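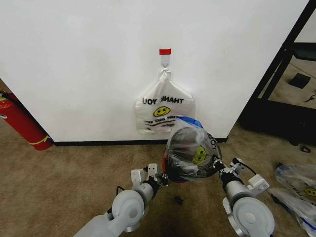 I have now baked the same rye loaf every week since August, and I'm still excited about it, which must be some kind of record for me. I drop hobbies fast. There's a ukulele in my closet with two strings left on it. But rye bread has its hooks in me, and I want to get down what I've learned before I forget how clueless I was at the start.

It began with a bakery called Odgate, a tiny place with one window and a line out the door by 7 a.m. They sell a dark, dense, slightly sour loaf that they call the Nicholas, and I have never gotten a straight answer on why. I bought one on a whim, ate a slice in the car with nothing on it, and then ate three more. It tasted like malt and coffee and a little like apple skin. I went home and started reading about rye flour that same afternoon.

If you've only baked with wheat, rye is going to feel wrong. You can't really knead it. It doesn't stretch, it doesn't bounce back, it just sticks to your hands like wet cement and stays there. My first try I kept adding flour, thinking I'd made a mistake, and ended up with something you could have used to hold a door open. The dough is supposed to be a paste! You stir it with a strong spoon, scrape it into the pan, smooth the top with a wet hand and walk away.

My starter is named Olen (everybody names them, I don't make the rules) and he lives on the counter next to the toaster. I used to feed him twice a day and throw out half each time, and that made me feel terrible about all the wasted flour. Now I keep just a spoonful in the fridge and build it up the night before I bake. Works exactly as well. The smell in the morning is wonderful, sort of like yogurt and ripe pears.

The loaf I've settled on uses 800 grams of whole rye flour, which fills my big pan with just enough room to rise. I scald part of the flour with boiling water the night before and let it sit under a towel until breakfast. That scald is where the sweetness comes from, and I'd beg you not to skip it. Then salt, a spoonful of molasses, a handful of sunflower seeds and all of Olen except the bit I save. It rises until the top is covered in little pinholes. On a warm day that's maybe two hours, on a cold one it might be four, and I've stopped looking at the clock.
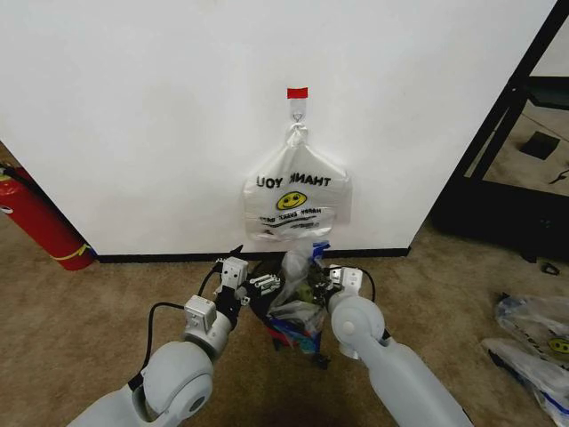 Then comes the really hard part, and that's waiting. Rye needs a full day after it comes out of the oven before you cut it, and two days is even better. Cut it early and the middle is gummy and drags on the knife. I wrap mine in a clean dish towel overnight and bag it once it's completely cool. I've tried paper (too dry by day three), a bread box (fine, but mine is too short for this pan) and a fancy waxed wrap, and I keep coming back to a plain old white shopping bag with THANK YOU and a yellow smiley on it, the handles twisted together at the top. I put the loaf in with the towel still around it and it stays soft for a week.

Slice it thin. Thinner than you think! I like it with cold butter and radishes, or cream cheese and a lot of black pepper, or toasted very dark with honey when I come in from shoveling. The ends get cubed and fried in oil with garlic, and those almost never make it as far as the soup.

Next up I want to try coarse rye meal from a mill called Tendutia that a reader mentioned in the comments on my last post. They grind it in three sizes and I ordered all three, obviously. I'm also going to try swapping the water for leftover coffee, and caraway is back on the table after I swore it off last fall. If you've baked with the really coarse stuff, please tell me how long you soak it, because mine arrives next week and I haven't got a clue.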